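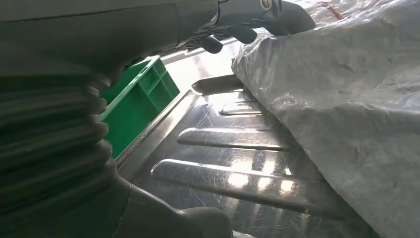

At the tray: fingertip meets plastic, green crate behind.

Bags, 9; Robot, 11

Readers of this newsletter will remember that in July we promised a result from the bag-handling work at the Wedik lab. We have one. It is smaller than the one we promised, and more interesting, which is what people say when a result is smaller than the one they promised.

The question was simple enough to fit on a sticky note, and for most of the spring it did. If a robot presses on a crumpled plastic sheet, can it tell from the press alone whether it is touching one layer, several layers, or a layer with something firm under it? A person does this without thinking, usually while looking for the end of the cling wrap. A robot with a camera at its wrist mostly sees glare. Shiny plastic on shiny steel is about as friendly to a vision system as fog is to a lighthouse keeper, and the ribs in the tray add bright stripes of their own.

Rodica Bălan, who designed the test, decided to stop fighting the glare and let the fingers do the asking. Her method is called "press and wait." The gripper comes down until it meets the plastic, pushes in a very small step, and then does nothing for a moment. While it does nothing, the software records how the push on the finger fades. A single loose layer gives up almost at once. A stack of folds gives up slowly and in little jerks, as each crease slides over the one beneath. Plastic lying over a tray rib hardly gives up at all. The shape of that fading curve is the whole trick. The camera is still used to pick a spot to press, and after that its opinion is not requested.

Cường Khúc wrote the part that reads the curves, and would like it known that the first version was trained on 3000 presses and was confidently wrong about most of them. The trouble was the boot on the arm. Rubber bellows are fine things for keeping grit out of a joint, but they store a bit of push when squeezed and hand it back later, and the model had become an expert on bellows. It could tell you the pose of the arm from the fading curve with real flair. About plastic it knew nothing. Two weeks went into this discovery.

The fix was dull and it worked. Before each press the arm now makes a dummy press in the air, in the same pose, and that curve is subtracted from the real one. Accuracy on layer type went from a coin toss with extra steps to something you could plan a grasp around. The dummy press does make every cycle slower, and visitors tend to ask whether the robot is having second thoughts.

For the final trial the team ran 150 grasps from the Brosivska tray, the ribbed steel one that everybody complains about and nobody will replace. The goal in each was to pinch exactly one layer and lift. Sheets were crumpled by hand and dropped in fresh between attempts, and Rodica did the crumpling herself after it emerged that other people crumple too neatly. With the camera alone, the robot took too many layers or came up with air often enough that we stopped inviting guests. With press and wait, it missed 11 times. Of those misses, 9 happened in the same place, where the plastic drapes over the end of a rib and the finger gets a firm answer from one side and a soft answer from the other. The model averages the two and announces a medium sort of plastic that does not exist.

Some things we are not claiming. All the trials used one kind of sheet, a silvery see-through wrap from a supplier called Josen, and we have no idea how the curves look for paper, foil or netting. The room was kept at one temperature, and plastic gets lazy when it is warm. We also tried only one pair of finger pads. Cường thinks a softer pad would blur the curves. Rodica thinks it would sharpen them. They have agreed to test this and have not agreed on anything else about it.

Next on the list is the rib problem. The current plan is to press twice, a finger's width apart, and treat any big disagreement as a sign that an edge is nearby. That makes three pauses per grasp if you count the one in the air, so lunch may be served between cycles. After that the method goes onto Roman, the older arm down the hall, which has no bellows at all and will presumably find some other way to teach the model about itself.

The write-up is with the Wedik internal readers now, and the press curves will go on the shared drive once the folder names make sense to someone besides Cường. If you have a stack of odd plastic wrap at home and would like it pressed on repeatedly, bring it by. Please don't fold it first.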